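Atelier partagé Plivodus : appel à participation, construction d'un bras plieur de linge
Publié en février par Marjan Tehrani, coordination des projets

L'atelier partagé Plivodus recherche des participants pour la deuxième phase du projet Giltov, consacré à la construction d'un bras articulé de table capable de saisir et de plier de petites pièces de linge. Le projet est mené par les membres de l'atelier, avec les machines et l'outillage disponibles sur place. L'ensemble des plans, fichiers de découpe et programmes sera versé dans la bibliothèque commune à l'issue de la phase.

La première phase a permis d'achever la base, les deux premiers axes et le boîtier d'alimentation. Restent à réaliser le poignet, la pince et la partie logicielle. Le budget de matériel accordé pour la deuxième phase s'élève à 1 240 euros, dont 600 euros réservés aux moteurs du poignet.

Profils recherchés

Mécanique : conception et impression de pièces, ajustage, montage de roulements. Une pratique régulière d'un logiciel de CAO est demandée.
Électronique : câblage, soudure, mise en service de contrôleurs moteurs. Les participants devront avoir suivi la formation de sécurité électrique de l'atelier ou s'y inscrire avant leur première séance.
Programmation : Python, notions de vision par ordinateur, étalonnage de caméras.
Démonstration de gestes : aucune compétence technique n'est exigée. Les personnes retenues effectueront à la main, sur table, les tâches que le bras devra reproduire. Elles doivent pouvoir rester assises ou debout devant un plan de travail pendant une séance complète, pauses comprises.

Engagement demandé

Chaque participant s'engage pour une séance hebdomadaire en soirée, à partir de 19 heures. La participation n'est pas rémunérée. L'adhésion à l'atelier est prise en charge par le projet pendant toute la durée de la phase, de même que les consommables. L'âge minimal est de 18 ans.

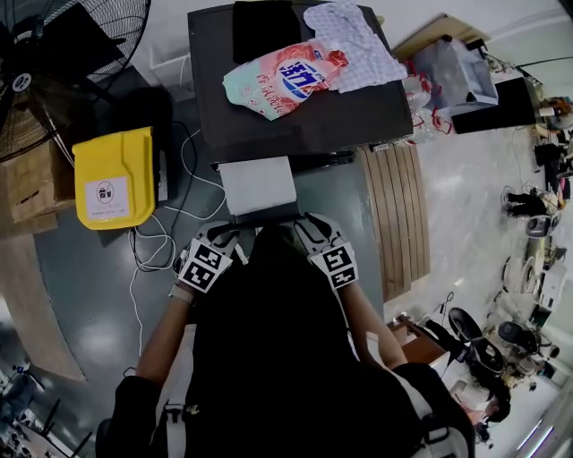 Le groupe « démonstration de gestes » est placé sous la responsabilité de Genji Oshima et doit constituer un corpus de 2 000 séquences de manipulation. Les exercices portent sur le pliage, le dépliage et le rangement. Les séances se déroulent en tenue complète : harnais à sangles et gants portant un marqueur carré noir et blanc sur le dos de chaque main. Les textiles employés vont du tissu uni au tissu à carreaux, et des emballages souples, tels qu'un sachet plastique de lessive, peuvent être posés sur la même table. Les candidats signaleront toute allergie aux produits lessiviels ainsi que toute gêne au port du harnais. Les bagues et montres seront retirées avant l'enfilage des gants.

Candidature

Les candidatures comprennent une lettre d'une page indiquant le groupe souhaité, les disponibilités en soirée et, pour les groupes techniques, la description d'une réalisation personnelle. Elles sont à déposer à l'accueil de l'atelier ou à transmettre par le formulaire de contact, à l'attention de Marjan Tehrani. Un entretien et une visite de l'espace de travail seront proposés aux personnes présélectionnées.

À lire également
Projet Kikuchi : compte rendu du montage de la fraiseuse
Formation de sécurité électrique : inscriptions ouvertes
Pustitow : don de profilés aluminium, modalités de retrait
Règlement d'usage des imprimantes 3D

© Atelier partagé Plivodus | Contact | Mentions légales | Haut de page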